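Notebook, disassembly cell, October, started 9:40 am

Picking up where I left off on the memory removal routine. Chi-keung merged his changes to the grasp planner last night, so the first hour went to rebasing my branch and finding out that the gripper frame had a new name in half the config files and the old one in the other half. Fixed, pushed, and I added a startup check that refuses to load if the two don't match (should have done that in the spring!).

Main job today is the approach move. The planner from the Pichler branch treats the whole inside of the tower as one solid box, so it's very safe and also can't get to anything. I swapped that for the coarse mesh Ngan-ling made from the depth scans, with the cables left out and handled as padded keep-out tubes. Planning time was awful at first. It was running all 2000 samples even after it had a perfectly good path, and all I had to do was turn the early exit back on. Now it feels snappy enough that I stopped going for coffee between runs.

Perception next. Slot detection is fine when the slots are empty and gets weird around the one with a module in it, I think on account of the green stick against the green board. Cheng-en suggested matching on the long top edge of the module and ignoring color altogether, and wow, what a difference. On the saved set of 584 crops the old version got the edge angle wrong all over the place, and the new one scores 98 percent inside tolerance. I still want to look at the misses by hand before I believe it. 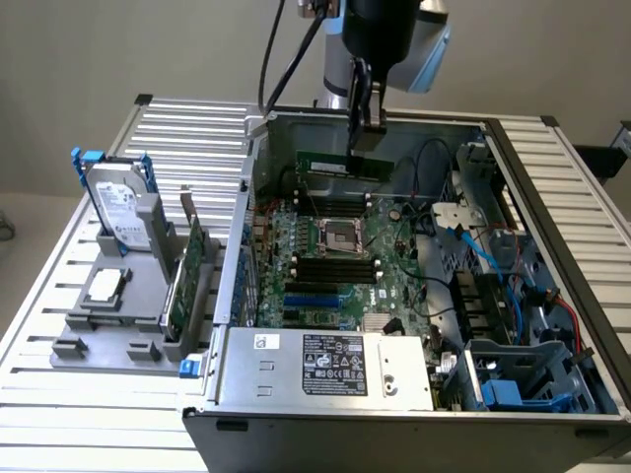

Fingers just above the RAM module, Dell tower on its side, hard drive and green card in the gray fixture to the left.

I've split the descent into two stages: a position-controlled move to the hover pose, then a slow guarded move with the force threshold on. Threshold is 9 N for now. Yung-ching thinks that's too high and she may well be right, but lower than that and the filter trips on its own noise whenever the arm changes direction. Trying a longer window on the filter before I touch the number again.

Bug to remember: the guarded move reads the force bias once, at node startup, so if the arm has been sitting in another orientation the zero is garbage. Moved the bias call to right after we reach hover. Needs a short settle before it, I put in a sleep and I'm not proud of it.

To do
- replace the sleep with a real "velocity is near zero" check
- go through the missed crops, tag glare vs. partial view
- ask Chi-keung if the old frame name is used in the Plallbridge logs, replay will break if so
- latch-opening skill still has hard-coded offsets, move them into the board file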